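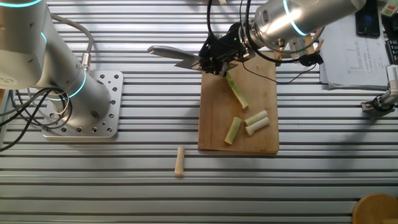 Come teach our arms to chop vegetables! Skallari is looking for six patient people to spend their Monday afternoons with us in August, steering a robot arm by remote control while it does **ordinary kitchen prep** (celery, leeks, whatever the market had that morning). You don't need any experience, and we'll happily feed you lunch first.

Sessions run 2 to 4 p.m. and they're paid. Write to Corinne Hutchins, or just ask for Kelechi Ogbonna at the front desk.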